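White wire rack with a wood rod down the middle, what is it for??
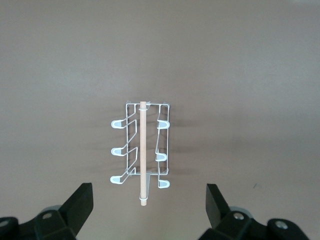

The rack, on a flat surface. Hooks on both sides.

Posted by Hanna Szulc
May 14, 2024
325 views · 3 shares

Ok so cleaning out the hall closet before we repaint and found this in a bag at the bottom. No box no instructions. White coated wire, long rectangle shape, hooks sticking out both sides with those flat rounded ends. Then a plain wooden dowel going down the middle, held on by two little white clips. There's a small flat gray tab by the bottom end of the dowel too, no clue on that.

My husband says tie rack. I say it's a piece of something bigger and the rest is gone. The last people left a bunch of stuff in that closet (half a vacuum, curtain rings, a shower caddy from Feneck with the label still on) so could be from anything.

What I want to know —
is it meant to hang on a wall or over a bar
does the dowel do anything or did someone add it
is it worth keeping

Only asking because we're short on hook space by the back door and if it's a wall thing I'd use it for dog leashes and hats. Two dogs, one is 56 lbs and he pulls when he sees his leash, so it'd need to hold up. Donation pickup comes soon so it either goes up or goes in the pile. Thanks in advance

14 comments · Share

Kazimiera Duda
1,611 posts

Hard to be certain from one picture but I'd go with some kind of closet rack, ties or belts or scarves. Your husband may be right, sorry. Flattened ends like that are easy on fabric and stuff doesn't slide off so fast. I had a Cesix one years ago that was sort of like it, mine didn't have the wood though.

The dowel I can't tell you. Could be original, could be somebody's fix. Easy way to check — pop one clip off and look at the wire underneath. If the coating is worn or a different white under there the clip has been on a long time. If it all looks the same that doesn't tell you much. Pull gently, old plastic clips snap and good luck finding that size again.

As for hanging, look at those little bent up tabs at the top corners. Those might be what it hangs from. Hold it flat to the wall and see if they'd catch on a screw head. If they do, two screws and you're done. Put them in a stud or use real anchors, not the sticky strips. Drywall by a back door takes a beating.

I would NOT put the big dog's leash on it. Coated wire bends and once the coating cracks it rusts, and then you get orange marks on everything. Hats, fine. Umbrella, fine. Get one heavy screw in hook for the leash and put it next to the rack. I did that in my laundry room last September and it's still solid, and my sister's lab hangs off that thing basically.

Oh and wipe it down with dish soap first. Closet wire gets a film on it, you'll see it on the rag.

22 found this helpful

krajewska_home

looks like a dish thing to me? or for mugs. we had something with a wood rod in our old kitchen and cups went on the hooks. not sure tho. if it wont stand up by itself then its probly not for mugs

2 found this helpful

Vombridge Dan

Second what Kazimiera said about the screws. Couple things.

Gray tab — could be a stop or part of a bracket, can't tell from here. Try wiggling it. If it's attached to the wire leave it alone. If it's loose it might have just ended up in there with it, tape it to the back so you don't lose it until you know.

Before you drill anything hang it off a nail somewhere you don't care about, load it up with hats and leave it overnight. If it sags or tips forward you have your answer and there's only one hole to fill. Mine tipped. Stuck a felt pad behind the bottom bar and it sat flat after that.

Also measure how far the hooks stick out past the sides, people forget. You need room next to the door trim or the door whacks it every time. Mine has a nice dent in the trim, ask me how I know.

I'd keep it. Costs you two screws to find out and if you hate it, the donation people come around again anyway.

9 found this helpful

Hanna Szulc

Thank you all!! Going to try the nail test tonight in the garage. Tabs do look like they'd catch on a screw. Leash gets its own hook, good call. Will wiggle the gray thing and report back

300 people follow this topic · 5 shares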